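Visiting and Using the Andelmont Town Archive: Frequently Asked Questions

5 min read

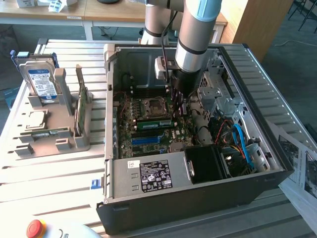

What period does the archive cover?

The oldest item is a toll agreement from the late Middle Ages, and the newest are council papers from the years just after the town gave up its separate court. Most of what readers ask for falls between the building of the second wall and the end of the river tolls. Coverage is uneven. The tax rolls are nearly complete, while the guild books have long gaps.

Why did Andelmont have its own court?

The town bought the right to judge its own cases from the lords of Zurnov, who needed cash to pay soldiers. The grant was renewed several times, usually for a higher price. It covered debts, property and most crimes, but cases that could end in execution still went to Zurnov until the second renewal.

Was Andelmont ever an independent city?

No. It ran most of its own affairs, collected its own tolls and kept a small guard, but it always recognized an overlord. Older local histories call it a "free city." That phrase does not appear in any charter we hold.

What were the Drirkel tolls?

Drirkel was the crossing point downstream, where boats had to stop and pay before going on to the lower markets. Andelmont and Drirkel argued over who could charge for salt and timber. The dispute produced more paper than any other matter in the collection: letters, counts of boats, sworn statements from boatmen and two draft treaties that were never sealed.

Do you have lists of residents?

There was no census in the modern sense. The closest thing is the hearth tax, which names the head of each household. Servants, lodgers and most married women are left out. Widows who ran a household are listed, often with the trade they carried on. For everyone else, try the court books, where people of all kinds turn up as witnesses.

Can I trace my family here?

Sometimes. Surnames were not fixed in the early rolls, and one man may be listed by his father's name in one year and by his trade in the next. Church registers are kept by the parish of Duman and are not part of our collection. Start there if you can, then come to us with names and a rough date.

What languages are the records in?

The early charters are in Latin. Court and tax records switch to the local language over time, with Latin kept for headings and dates. Letters to merchants abroad may be in French or German. Staff can help with a word or a line, but we don't translate whole documents.

How do I read the dates?

Many documents are dated by saint's day, and the town began its year in spring for a long time. A letter written in what we would call February may carry the year before. Our catalog gives the modern year first and the original wording after it – please use both when you cite.

How many items can I order?

You can have 5 items on your desk in one day, brought out 2 at a time. The large wall plans count as one item each and must be viewed at the map table. Orders need to reach us a working day ahead.

Can I take photographs?

Yes, for private study, without flash. Fill out the form at the front desk first. If you want to publish a picture, write to us with the catalog number and where it will appear. There is no fee for print runs under 500 copies.

Which items are not available?

The 23 charters with wax seals are kept in closed storage. Copies can be seen in the reading room. The guard rolls are away for repair and should be back in November.

How should I cite a document?

Give the name of the archive, the series, the volume and the leaf, in that order. Some older books used a numbering system we have since dropped – a table at the front of the catalog matches the old numbers to the new ones.

Page updated 6/29/24

Contact the reading room | © Andelmont Town Archive | Back to top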